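Evening Concessions Lead, Goltance Playhouse

The Goltance is a 224-seat theater with a leaky marquee, a loyal audience and an intermission that lasts 16 minutes. In that time a good part of the house will want a drink, a snack and an opinion on the second act. We need someone to handle the first two.

Red bottles, tiered rack, wicker: the style you would be inheriting.
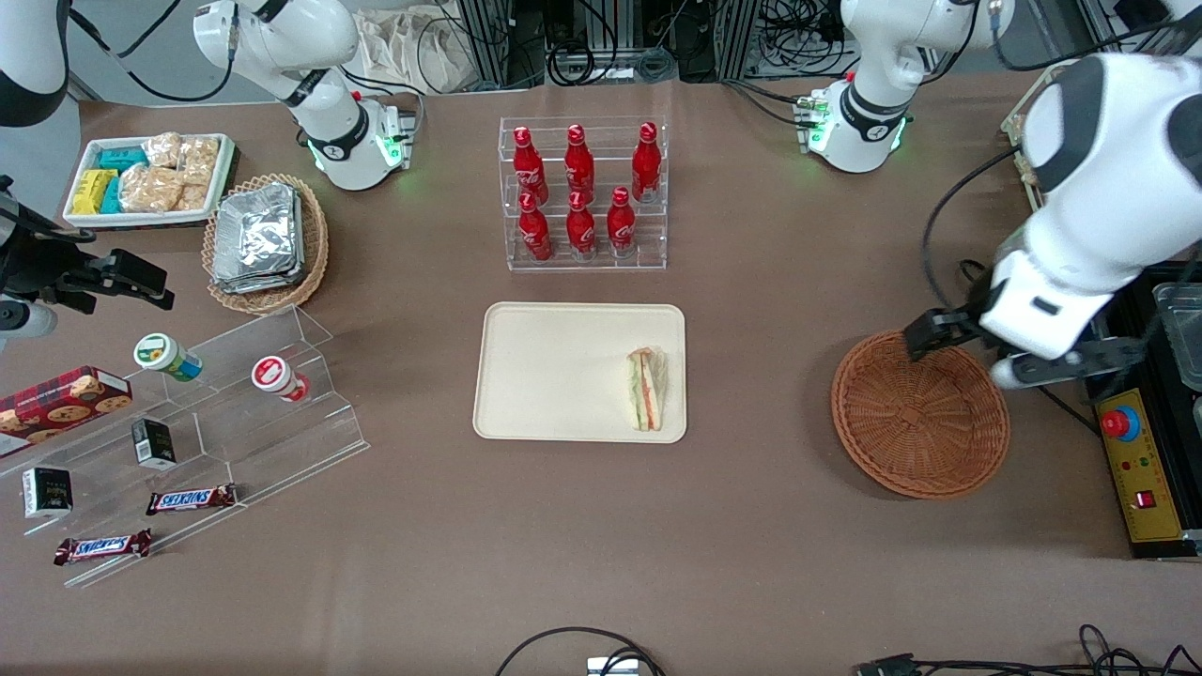 Bottles on a rack, and a basket waiting for stock.

The job

You will run the lobby counter for our fall season, which opens in September with Dresora, a three-hour family drama set entirely in a rowboat. Sales are expected to be strong. You will order stock, set up before the doors open at 6:30 p.m., train two part-timers and close out the register. We use a system called Rewi, which works well until it rains.

You will also decide what goes on the shelves. Feelings run high here. Last season we dropped the candy bars in favor of dried apricots and got more mail than we did for the nude Chekhov.
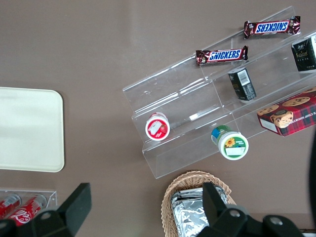
What we're looking for

Some experience behind a bar, counter or lunch line. Quick mental math. The ability to say "the house is now open" to people who are in the middle of a story. You should be able to lift 36 pounds and unwrap nothing during a monologue.

A food handler's card is required, but we'll pay for the class. A love of theater is welcome and can usually be cured.

Pay and hours

The pay is $200 per show night, four nights a week, plus matinees if you're willing. You get two free tickets per production and a staff supper, served before the doors open. Supper is a sandwich. It has been a sandwich since the building reopened. 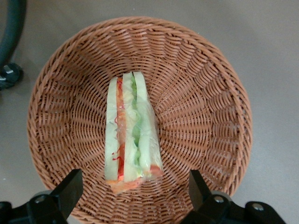
Sandwich, wrapped, in basket.

How to apply

Send a resume and a few lines about the worst line you ever stood in to Eluned Parri, house manager, by the end of July. Letters can be left at the box office, in the slot marked Hondisex, the name of the previous tenant. Please don't ask us what they sold.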